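The Arm Was the Cheap Part

The quote ran to two pages, and Garba Ogbonna only read the first. He admits this freely now. The first page had the arm on it, and the price of the arm, and the price was lower than what he had paid for the used van parked outside. The second page had everything else.

Ogbonna runs Breralmont, a furniture testing shop with a loading dock, a kettle and a steady supply of other people's nightstands. Manufacturers send him drawers. He opens and closes them until something gives, then writes a report saying what gave. For years the opening and closing was done by pneumatic rigs, one motion each, built on site and fussed over like sourdough. They were loud and they were honest, and they couldn't do anything they hadn't been bolted together to do. A new handle meant a new bracket. A new bracket meant an afternoon.

So in May he decided to buy a robot. He had a budget line for it, typed in a spreadsheet under the heading "Robot," with one number beside it.

People who have been through this will be wincing already.

A robot arm, bought alone, is a very good coat rack. To make it do a job you need something on the end of it, something for it to stand on, something to tell it where things are and a person who can persuade all three to cooperate before lunch. Each of these has its own supplier, its own lead time and its own opinion about whose fault it is. The spreadsheet at Breralmont grew from one line to 31 over the course of the summer, and Ogbonna has kept every version. He opens them in order, the way other people show you baby pictures.

The gripper came first. He had assumed, reasonably, that a robot would come with hands. It doesn't, any more than a truck comes with cargo. He looked at suction, which was cheap and hated handles, and at a five-fingered model from Plinard that was lovely to watch and cost more than the arm. He ended up with two plain fingers and a spare pair of pads. The pads, he says, are the best money in the whole project. They wear out, they cost very little, and when they go you know about it right away.

Next came the camera, at the wrist. A small one is inexpensive, and this is the sort of fact that gets a buyer into trouble, because the cost of a camera has very little to do with the camera. It has to do with the mount, the cable, the computer at the other end of the cable and the hours spent finding out why a perfectly good view at ten in the morning becomes soup when the arm swings at full speed. You can fix soup. You can slow the arm down, which costs you throughput. You can add light, which costs you glare on anything with a finish. Or you can buy a better camera, at which point you get to buy a better computer to go with it.

Ogbonna slowed the arm down. Then he sped it up again when he saw what that did to his cycles per day, and let the software look only when the arm was nearly still. This was free, unless you count the programmer.

You should count the programmer. In the final version of the budget, integration was the largest single line, bigger than the arm, gripper and camera put together. He had two bids for it. One was from a big outfit called Pernance, who wanted to send a team and a project manager and hold a kickoff. The other was from Þórarinsdóttir, a small shop that asked what he wanted opened, and how often, and whether the floor was level. The floor wasn't level. They charged him for that too, but they told him first.

There are things he would now buy earlier. A heavy base, for one. The first stand was a welding table already in the building, and it walked. It didn't walk far in any one cycle, but a test is a lot of cycles, and by the end of the first night the arm was pulling confidently at a spot just beside the handle. The replacement was 200 pounds of steel plate. It has no moving parts or firmware, and it has never once asked him to renew a license.

He would also budget for cable. Everyone forgets cable. It's the parsley of capital equipment: it turns up on every plate and no one remembers ordering it. A wrist that can rotate close to 360 degrees will try to wrap whatever is attached to it around itself like a scarf, and the correct routing kit costs less than one morning spent untangling the incorrect one.

And he would buy time, meaning a block of weeks in the plan with nothing promised to any customer. His own plan had the machine earning its keep from the day it was unpacked. His customers had been told as much, in a cheerful email he would like back.
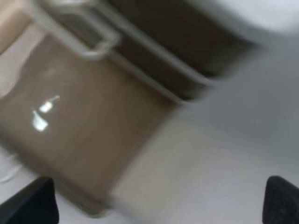

Garba Ogbonna was warned, as it happens. Þórarinsdóttir had told him at the outset that whatever figure he had for the arm, he should double it and then leave the sum alone, and that anyone who came in under that had probably left the training out. He wrote this down. He then left the training out.

Training was the last line to go in. Two of his technicians spent a week learning to stop the thing, start the thing and teach it a new drawer without phoning anyone. It seemed like a luxury when he signed for it. A new handle now takes them less time than the old bracket did, and the phone bill has recovered.

The payback math is less stirring than the brochures. A customer who wants 1,000 cycles on a single drawer is still better served by the pneumatic rig, which has long since paid for itself and starts when you kick it. The arm wins when the jobs are short and mixed, a different pull on every front, a cabinet in the morning and a desk after lunch. Ogbonna figures that's half his work. He bought for the half and kept the rigs for the rest, and he recommends that anyone doing the same sums start by writing down what they already own that works.

He is pricing a second arm. The spreadsheet for it opened with all 31 lines in place, plus one he added himself, near the bottom, labeled "Page two." There's a fairly large number next to it. He hasn't decided yet whether it's large enough, and the vendor's quote is good until the end of the month.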